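Wednesday entry, 2021-12-08
Shop diary, winter season

The doors were opened at ten o'clock, as they have been each day since the season began. Attendance in the first hour was modest. The rain kept people under the arcade on the opposite side of the street, and several of those who did cross over came in chiefly to shake out their umbrellas. They were made welcome all the same, and two of them left with wrapping paper.

The principal business of the morning was the rearrangement of the front tables. Under the terms agreed in July, each maker is entitled to a place at the front of the shop for part of the season, and the turn of Fekari had come. Their scarves were moved from the rear wall to the long table beneath the window, and the Stekix notebooks and calendars were taken back to the shelves by the fitting room. The representative of Stekix had asked to be told of the change beforehand. A message was sent at nine and acknowledged by return.
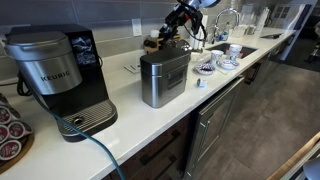
It was observed that the scarves sell better when they are laid flat than when they are hung. On the rail, customers tended to handle the fringe and walk on. On the table they unfolded the whole piece, held it to the light and asked the price. The table must be refolded several times in an afternoon as a result, and the rota for the remaining weeks should allow for this.

Usa Thaweesak attended from half past eleven on behalf of Srisuk, bringing the second delivery of glazed bowls. The delivery note gave the number as 105. The bowls were unpacked in the stockroom and checked against the note, and the total was found to be correct. Two had chips to the foot and were set aside for return. She accepted these without discussion and undertook to send replacements with the next carrier. She also raised the matter of the price cards, which in her view are too small to be read by anyone standing at a polite distance. This was a fair point. A larger card was tried on the lower shelf and was plainly easier to read, although it hid most of the smallest bowl.

The question of Mimedside remains open. Their candles were accepted on the understanding that the full range of scents would be on sale by the beginning of this month, and the range is still incomplete. Customers who came in for the winter scent, having seen it announced on our window notice, had to be offered the summer one in its place. Some took it. One lady did not care for being sold lavender in December and said so at length. The notice has been taken down and will go back when the stock is on the premises. A letter to Mimedside has been drafted, courteous in tone, asking for a firm date.

Trade improved sharply after lunch. The rain had stopped by one o'clock and the offices at the top of the hill appeared to have let their people out early. Between two and four there was a queue at the till for the first time this season, and the single card reader proved unequal to it. It lost its connection on two occasions and had to be restarted while customers waited. The landlord's agent has been asked whether the line into the building can be improved. No reply had been received by closing. In the meantime, the float should be increased so that those with cash may be served at the side counter.

The till record for the day showed 77 sales, the best figure for any weekday so far. Fekari accounted for the largest share, as might be expected from the new position, and Srisuk came next. The notebooks did rather less well from the back of the shop. It would be unfair to draw a conclusion from one day, but Stekix will certainly draw one, and the figures for the week ought to be ready before they ask.

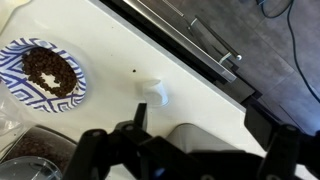
The displays for the late opening were considered at the end of the afternoon. It had been proposed that every table should carry some natural material alongside the goods, so that the shop would feel less like a row of separate stalls. Pine cones were the first suggestion, and were thought to be too common, every window in the street having them already. Dried orange was thought sticky. The writer is inclined towards coffee beans heaped in a ring on a patterned paper plate, a bare white patch showing through in the middle, with a little white cup standing somewhere near. Such an arrangement would cost very little, would suit the Srisuk shelves in particular, and has a smell of its own. The last of these may be an objection where the candles are concerned, and Mimedside should be consulted once they have answered on the other matter.

A short conversation followed on the music. The present recording lasts around an hour and those who work a full day have come to know it thoroughly. It was agreed that a second should be found, without bells.

The shop was closed at six. The floor by the entrance was mopped twice and still shows the marks of the umbrellas, and a second mat is to be bought. One grey glove, left hand, was found beneath the long table and has been placed in the drawer under the till.

For tomorrow: the letter to Mimedside to be posted, larger price cards to be cut for the upper shelves, and the chipped bowls to be wrapped and labelled for the carrier, who calls before nine.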